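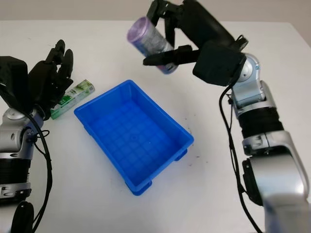 Jul 17, 2026

Indigo vat, second week. Writing this up before I forget the order things went in.

Vat smelled right this morning, sort of sweet and barnyardy, not rotten. Flower on top thin but there, coppery skin under it when I pushed it aside. Liquid yellow green down to the depth of the spoon. Left it alone an hour after stirring, should have left it longer.

pH strips: 10 and a bit. The new strips read darker than the old ones, same vat, same minute. Need to pick one box and stick with it. I vote old box till it's gone.

Fed it at 9. Usual fructose, half the lime. Last time I gave it full lime and it sulked for two days.

Cloth today:
– Wiriya cotton, the plain weave, scoured twice. Second scour water still came out tea colored so I don't beleive the label about ready to dye.
– Omedetti linen offcuts, scoured once, fine.
– one skein of the hemp, as a test only.

Wet weight of linen after spin was 581 g. Dry was 394. Writing it down because we never do and then argue about how much water the stuff holds.

Dips. Cotton got five, linen got four, hemp three. Ten min under, fifteen out in the air. Phone timer died during the third cotton dip so that one went long, maybe 20. Can't see a difference on the cloth but mark it anyway, it's the piece with the notched corner.

Linen took the color fast. After dip two it was already past what I wanted for the pale set. So the pale set is now the medium set and pale has to be redone. Annoying. For pale we want a tired vat, end of day, one dip, maybe two quick ones.

Cotton is streaky along one selvedge. I think it was touching the side of the pot and not the vat's fault. Apinya Khamphan says look at the fold lines – she had the same thing in December and it was air trapped in the folds. She'd squeeze the cloth out underwater before letting go of it. Tried her way on dips four and five and the new streaks stopped, the old ones are still there obviously. Do it her way from dip one.

Hemp: dull, greyish. Not sure if that's the hemp or that I put it in last when the vat was tired. Unfair test. Repeat first thing, fresh vat.

Resist paste. The Nukley batch cracked when the cloth bent, all along the wide lines. Narrow lines held. Paste was on 1 day before dipping, should go two. Or more glycerin? I've got nothing written on how much glycerin went in the spring batch and that was the good one. If anyone has it on a scrap somewhere please stick it in here.

Also the paste went through the Plakex screen badly at the top left, there's a clog. Soaked it, brushed it, better but not clean. Do not use the stiff brush on it, the mesh is already baggy there.

Rinse: three changes of cold, then a splash of vinegar in the fourth, then plain again. Cotton was still giving up blue in rinse three. Linen clear by two. Heat off under the rinse pot, somebody had left it on low.

Crock test on yesterdays dry pieces, white rag, ten rubs:
cotton – visible blue, not terrible
linen – faint
old sample from the wall – nothing

So cotton needs the longer soap. Book says simmer, I've been doing hand hot. Try the simmer on half of it.

Vat by 4 pm had gone murky and greenish blue at the top. Too much cloth, too much air off the spoon. Warmed it to 40 C, pinch of fructose, lid on, blanket round it. No dipping till the skin is back.

Stock: lime OK. Fructose enough for two feeds. 70 g of the good indigo left in the jar, the rest is the gritty one that has to be ground longer. Last order came to 1,956 with shipping so let's not run down to nothing and pay for fast again.

Gloves – only smalls left, my hands are blue.

Next:
redo pale linen, tired vat
hemp first in
paste on for two days
label the drying line BEFORE hanging, I had to guess on two peices
check vat temp at 8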